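**Re: [backbar] Counting open bottles, and the Lecomte invoice business**

Mon 22 February

Hubert Fuchs wrote:

> Hello all. We run a hotel bar plus a small restaurant and do our own count on the last night of the month. For the second month in a row our liquor cost looks terrible and I can't find the leak. My bar manager tenths the open bottles by eye. The owner wants to bring in an outside service and has a quote from Nestlow for 185 per visit. Before I agree, is there something obvious we could be doing wrong? Also, does anyone else buy from Lecomte, and do their credits ever show up in the month you expect them?
>
> Hubert

Hubert,

Welcome to the club. We meet at two in the morning in a walk-in cooler and we all have a pen that doesn't work.

I'll take Lecomte first, as it's the part I feel strongly about. We've bought wine from them for years. The wine is fine. The drivers are saints. The credits arrive when the moon is right. If you sent back a corked case in July, you can expect the paperwork in time for your Thanksgiving order. So what I do is keep a page at the back of the count binder headed "Owed," and every return goes on it the day it leaves the building, with the driver's initials. At month end I take the total off purchases myself, and when the credit finally lands I cross the line out and don't book it a second time. Before I did this I had two months in one year where I was a hero and two where I was apparently drinking the stuff.

That may well be your whole problem. Check it before you start looking sideways at the staff.

As for tenthing by eye, I don't hate it. What I hate is two people tenthing by eye. My old boss at the Skolovstead saw every bottle as a bit fuller than it was, the way he saw most things, and his deputy saw them all as nearly gone. They alternated months. You could have set the graph to music. If it's the same manager every time, her errors mostly wash out from one month to the next. If it isn't, get a scale. We weigh the top shelf and eyeball the well. Weighing the well is how you end up still there when the bakery delivery comes.

Other things that have bitten me, in the order I remember them:

- The banquet bar. Stock gets signed out to a function, the leftovers come back, and they get put on a different shelf by somebody who was told "just put it somewhere." We found five bottles of gin in the linen room. They had been written off.
- The kitchen. Ask them how much brandy and cooking wine they take. Then ask to see it written down. Enjoy the silence.
- Case sizes. Our spreadsheet had a tonic down as 24 when the supplier had moved to a smaller case the previous spring, and it never occurred to me to read the box.
- Cutoff. If a delivery arrives on the morning of the count and the invoice goes in the next month, you've counted stock you never bought. It looks wonderful for thirty days.
- Comps. Your owner's friends are not a rounding error, however he feels about it.

On Nestlow, I have no quarrel with them. We had them in for a year when we were at the old building. The fellow was quick and polite and counted the whole place before lunch, and the report was very handsome. What it told us was that we had a variance, which we knew. What you're really buying at 185 a visit is a person who doesn't work for you, and there are times when that's worth every cent. If you suspect somebody, pay for it. If you suspect the binder, fix the binder first and see what next month says.

If you do go ahead, ask three things. Will the same person come each time? Do they cost your stock at last invoice price or at whatever's in their own database? And will they give you the line-by-line count, or only the summary? We got the summary. I asked for the lines and was told they were available in a higher package.

Somebody off-list will tell you to buy Mistano and do it all on a tablet. I've tried it. It's good at catching a bottle you've counted twice and bad at everything that happens in a basement with no signal. The import wants your product list in its own format, and we had 80 items it decided were new. Budget an evening for that, and maybe a drink, which you should then record.

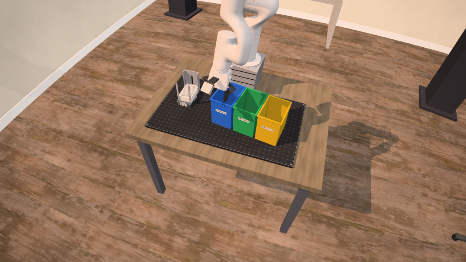

One more on the two bad months. Pull the opening figure for the first of them and make sure it matches the closing figure for the month before. Ours didn't once. Somebody had sorted one column of the sheet and left the others alone, and we'd been valuing house vodka at the price of the single malt. Send me the blank version of your sheet if you like and I'll look at it after the weekend rush.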